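Course handout: Handheld Grippers and Cloth Folding
Unit 4, spring term
Revised 28th April

Read this before the next lab session and bring it with you. It replaces the handout from January, which still had the old file naming rules and only covered towels.

In the first units we worked with rigid objects. A cup has one shape, and if you know where the handle is you know where the rest of it is. Clothing does not work like that. A sleeve can be inside out, under the body, or twisted at the elbow, and each case calls for a different first grasp. Most of this unit is about choosing that grasp and keeping it while the other hand moves.

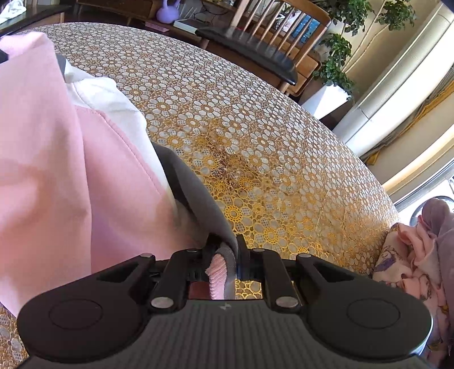
Stavros Makris
Course instructor, Robot Manipulation Lab

1. The grasp

With the handheld gripper, the fingers close on whatever is between them. On a single layer of thin fabric that can be very little, so start from a fold, a hem or a ribbed edge. Those are thicker and give the fingers something to hold. Gray fabric with a pink ribbed edge, folded over between the jaws, is a fair example of a grasp with enough material in it.

Come in low and at an angle to the table. If you come straight down, the fingertips push the cloth into the table and you pick up the table cover along with the garment. Patterned covers are allowed. Students ask every year if they should use a plain one. Leave the table the way it is in the home where you are recording, since the model has to cope with lace, stripes and everything else.

Check which layers you have before you lift. When several pieces lie on top of each other, it is easy to take hold of two of them. If you do, open the fingers, back off a hand's width and try again. Do not stop the recording. A failed grasp followed by a second attempt is useful data and should be marked "regrasp" in the log.

2. Working with two grippers

Sweatshirts and long-sleeved shirts need both hands. One gripper holds a point still and the other moves. Decide before you start which is which, and say it out loud if you are working with a partner who keeps the log.

The usual order for a sweatshirt is:

Lay the body flat, front side down.
Straighten both sleeves.
Fold the left sleeve across the body, then the right.
Fold the bottom up to the collar.
Move the folded garment to the stack.

Straightening the sleeves takes the longest. Cuffs turn over and bunch up, and a sleeve with a panel in another color can look like a separate piece of cloth. Take the edge with one gripper, bring the second one in along the same edge, and pull gently until the strip between them lies straight. 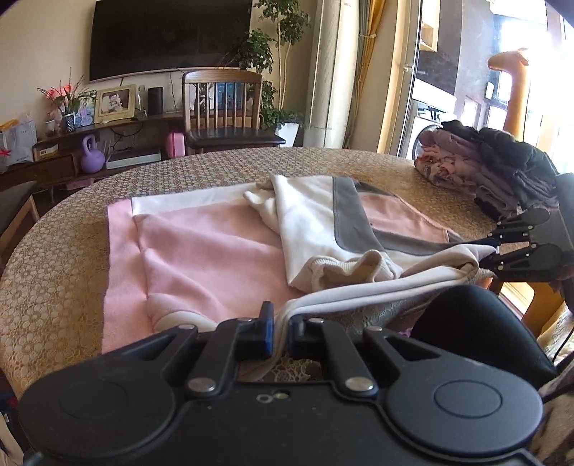 Two grippers at a pale grey and white fabric edge, pink sweatshirt on the table.

Keep the gripper bodies from touching. They are wide, and the tracking suffers when they knock together. If both have to work close to the same spot, bring the second one in from the side.

3. Recording and file names

Each team records in a real room. Please don't tidy up beyond making space to work. Finished clothes can be stacked at one corner of the table, and clothes still to be folded can go on a chair or a second surface.

Name each session with your team name and the session number. The team names this term are Godis, Fundaden and Stougaard. Upload to the Distton folder the same day. The class set now holds 2593 episodes and the goal for the term is 3000. Of the episodes checked so far, 83 were sent back, mostly for missing log entries.

4. For next time

Write one page on how your team picks the first grasp on a garment that has been dropped in a heap. Use your own recordings. Note at least one grasp that slipped, where on the garment it was, and what you did next.

Charge both grippers the night before the lab. Teams that need a spare battery should write to me by noon the day before.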